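Makmont Workroom Refit - progress report, November
For: Arent fund, small grants

Quick one this month, sorry for the short notes. Fuller version comes with the receipts.

Where we are
Room is in use again. Moved back in before the paint was fully finished in the storage end, which was not the plan, but the lease on the temporary space ran out and we were not going to pay for another month of it.

Walls and ceiling
Brick wall stays exposed, as agreed in the spring. Old plaster came off easier than Nemeck quoted for, so that line is under by 200 dollars. Joints brushed out and sealed, one coat. Second coat still to do low down near the door, where it gets kicked. The other wall is painted white. Metal decking overhead cleaned and painted white too, beams the same. We dropped the idea of a hung ceiling, it would of taken too much height and the pipe would have needed boxing in.

Lights: fluorescent fixtures are up and running off the new switch. Much better than before, people have said so without being asked. Zürcher did the wiring and the inspection is passed, certificate is in the shared folder.
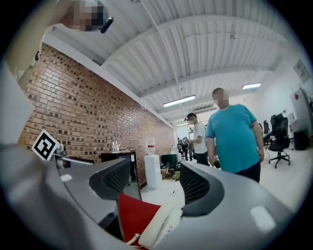 Money
Spent to date: $3,032. That covers paint, sealer, fixtures, the electrician and the dumpster. Does not cover the second dumpster, invoice has not come in yet. The 200 saved on plaster we would like to move over to flooring if thats OK with you. Need a yes in writing before we order.

Still open
- second coat on the brick, low part
- floor patch by the sink, waiting on Nemeck for a date
- 2 shelving units on back order
- door closer sticks, Zürcher says not theirs, will sort it ourselves
- labels for the breaker panel

Use of the room
Seven groups signed up for regular slots so far. Mornings are full, evenings after 6 still have gaps. Noise is the one complaint, hard ceiling and bare brick so it echos a bit. Looking at felt panels for the white wall, no price yet. Would be a seperate request, not out of this grant.

Next report after the floor is done. Please send the OK on the 200 when you get a minute, the flooring price only holds to the end of the month.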